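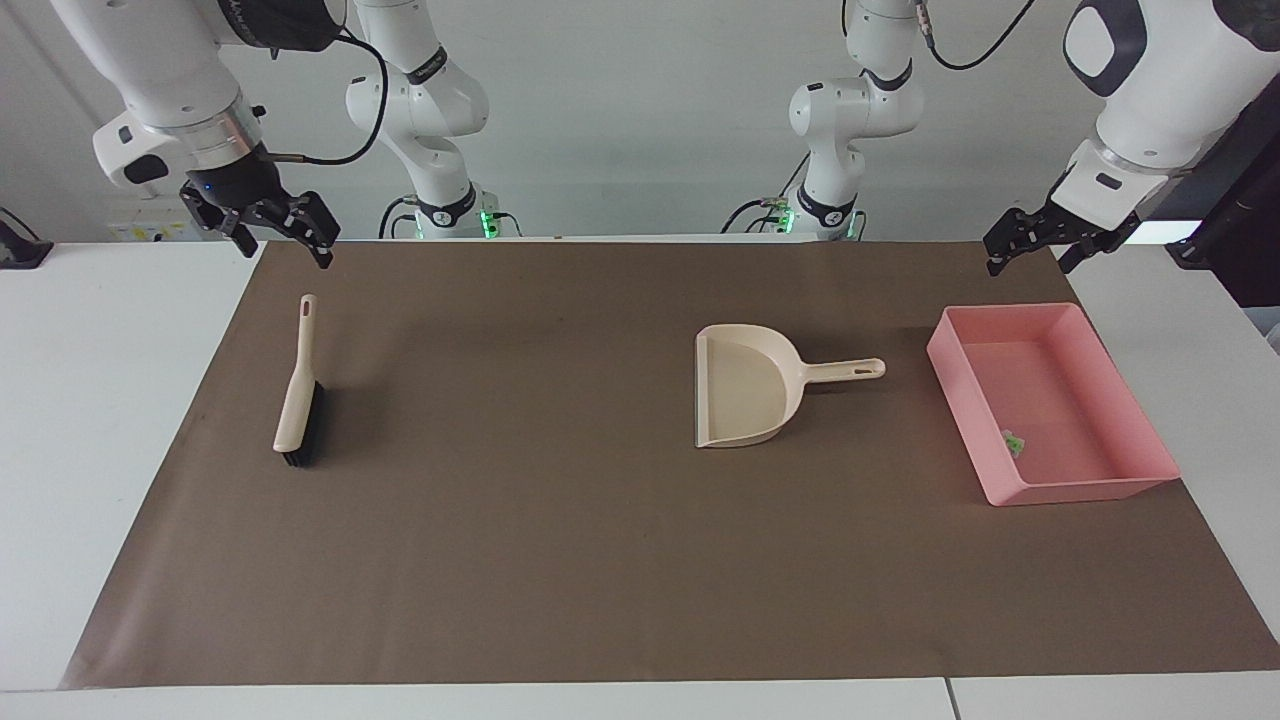 Page 10

Ticket 754 — Flirkow (two-arm bench sweeper)
Opened by: Eirlys Landeg
Status: open, sulking

Both arms home fine and both bases show green, so as far as the controller is concerned life is grand. The sweep routine quits at step 41 with "grasp width out of range". The brush handle is the same width it was on Saturday. I measured it, and then measured it again out of spite.

Tried so far:
Restarted the controller. Same error.
Swapped in the Prullberg config. New error, worse grammar.
Re-zeroed both grippers with the jaws open. Encoder on the right one now reads 3,249, left one reads whatever it fancies.

Glenys Ellis, 4:15 pm: Check the tool offsets. Yorath keeps its own copy and won't tell you when it's stale.

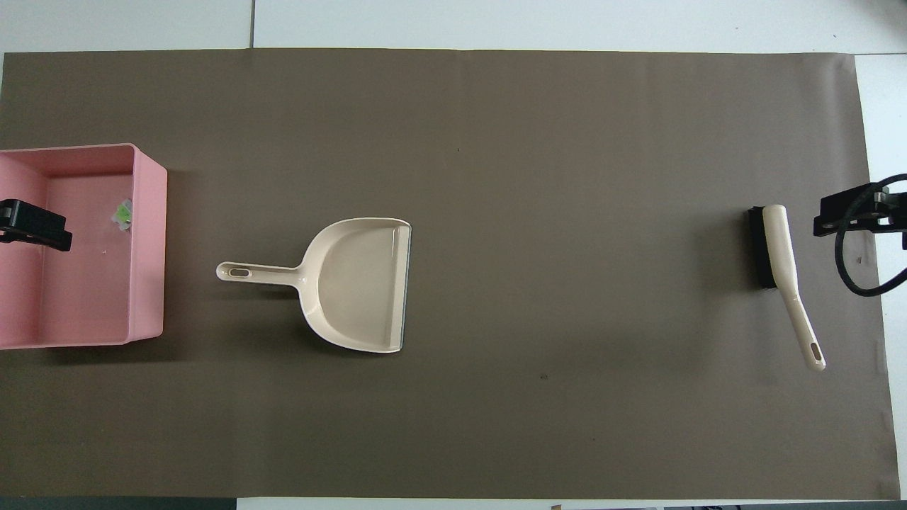

Does the brown paper need to be flat before a calibration run?
Flat enough that the fingers clear it. Small wrinkles are fine, but tape down any corner that lifts.

Eirlys, 5:40 pm: Offsets were stale. Cleared the copy and got past step 41, then a fresh complaint at the dustpan. Leaving this open — colour me unsurprised.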